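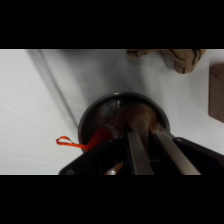

Tirta Sembiring wrote:
I'd hold off on ordering a second arm until you know what the first one costs you in fingers and cables. We did it the other way round and ended up with two arms and one working gripper between them, which was a very silly place to be in December.

pebblewick wrote:
Fair point, and thanks for the quick reply. I should have said more in my first post. We've got 4,000 to spend, and it has to be gone by the end of the financial year or it goes back in the pot. What we want is picking soft stuff out of a bowl and putting it somewhere else. Soft toys mostly, bits of fabric, anything squashy. One arm does it now and I'm the bottleneck, because I'm the one sat there resetting the cloth every time.

So my list was: second arm from Vomgate, a spare wrist camera, and whatever's left on lights. Am I mad?

Ludger Wendt wrote:
Not mad, but I'd swap the order. Lights first. They're the cheapest thing on your list and you'll notice them the same afternoon. White cloth is lovely until you get a big soft shadow from the gripper right where you're trying to pick, and then a dark bowl on top of that, shiny rim and all. I spent ages blaming my camera for what was a lamp in the wrong place.

After that, fingers. What are you running at the moment, the plain straight ones?

pebblewick wrote:
Yep, plain parallel, silvery grey, as they came. They're all right on the plush things if you go in from above. Ribbons and loops are my headache. Anything with a bit of ribbon hanging over the side of the bowl and I never know whether to let it grab that or go for the body.

Ludger Wendt wrote:
Go for the body. And get the padded fingers from Kuhlmann, the set was under 300 when I bought mine and I've not touched the originals since. Get two sets. You'll want the second one at ten at night when the pad peels off the first.

marrowfat wrote:
Going to disagree with Ludger here (sorry, Ludger!). I had the Kuhlmann pads and they picked up every bit of fluff in the room. After a few weeks with soft toys they were like the bottom of a slipper. Back on the bare ones now and I just close them more slowly. Costs nothing.

I'd put the money on the second arm, personally. If pebblewick is the bottleneck then a second station means somebody else can be working too.

Tirta Sembiring wrote:
But is there a somebody else? A second station wants a second person, a second table and a second PC. I bet the arm is only half the bill. When we priced ours up we forgot the mount, the power supply and the USB hub, then the service plan turned up on the quote as a separate line.

pebblewick wrote:
Ah. Yes. The service plan. I've just gone back to the Vomgate quote and it's in there as "optional", and then the small print says the two-year warranty only holds if you take it. That's a bit cheeky. With that and the mount I'm at the top of the budget and there's no camera at all.

marrowfat wrote:
Ask them to quote without it and see what happens. Remel knocked it off for me when I grumbled. Mind you, I was buying a gripper as well.

Ludger Wendt wrote:
Did anyone mention Ulteck? They do refurbished ones. I haven't bought an arm from them myself, only a wrist bracket, which was fine, though it came with the wrong screws and I had to nick some from a shelf. If you can live with scuffs it might leave you room for the camera.

Wipe the pads, marrowfat! Damp cloth, end of the day.

marrowfat wrote:
I did wipe them! They went shiny and then they were worse.

Tirta Sembiring wrote:
I'd be nervous of refurbished if the money has to be spent by a deadline. If it arrives with a dodgy joint you're sending it back in the last week and the budget's closed. Ask Ulteck what they do about returns and get it in an email.

pebblewick wrote:
Right, so here's where I've got to. Lights now, and one set of padded fingers to try (I'll report back on the fluff). Spare camera from whoever's got one in stock. I've asked Vomgate for a price without the plan and Ulteck for their returns terms, and the arm waits till both of them answer. If neither comes back in time I'll put the rest into spares, cables mainly, we get through those like biscuits.

Does anyone know if the Kuhlmann fingers need a different mounting plate? The drawing on their page is tiny.

Ludger Wendt wrote:
Mine went straight on, but I've got the older gripper. Send them a photo of the housing with the screws showing and they'll tell you.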